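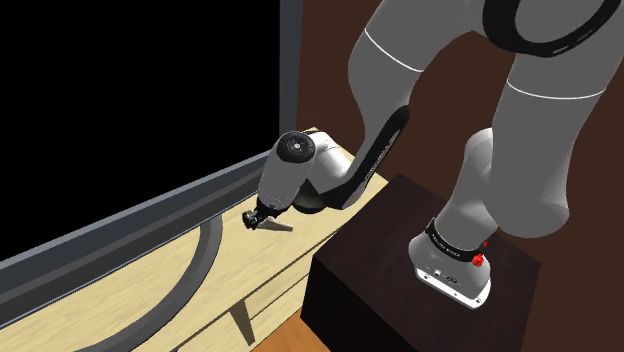
**Prize draws: the bit after "Congratulations"**
Albertina Veloso, Cerkham library, evening talk

*(Wait for the door. It squeaks.)*

- Start with the phone call. I was draining pasta. A woman named Brittany Girard told me I'd won a weekend in Fellorville for two people, and I told her I already had a phone plan, thank you. She called back. Very patient woman.

- I had entered 679 draws before that one. I know the number from the notebook. Hold up notebook. Let them feel sorry for me.

- What I won: 2 nights, breakfast, boat tour. What I paid for: the train, both dinners, and a raincoat.

## Reading the rules

- Look for the word "includes." Then look for what comes after it, and how soon it stops.
- "Travel to be arranged by the winner" means you are taking the train.
- Dates. Mine had to be used in August, with everyone else in Fellorville.
- Ask who will write to you and keep that email. I didn't, and spent a morning at the hotel desk proving I was me.

*(Slow down here, I always rush this part.)*

## The boat tour

- Didn't happen. Engine trouble. We got a voucher for 50 percent off a future boat tour, should we ever be back. Pause.
- Zamfira came as my guest and still brings it up. She's in the second row, so be nice.

## How I enter now

- One evening a week, tea, separate email address.
- Small local draws over big ones. The Enache bakery draw had 80 entries and I got a cake out of it.
- No draw that wants a card number. If Domnica asks about the "release fee" letter, answer is still no.

## Questions

- Someone will ask if it's worth it. Say I liked the breakfast.
- Pass the notebook around. Get the notebook back.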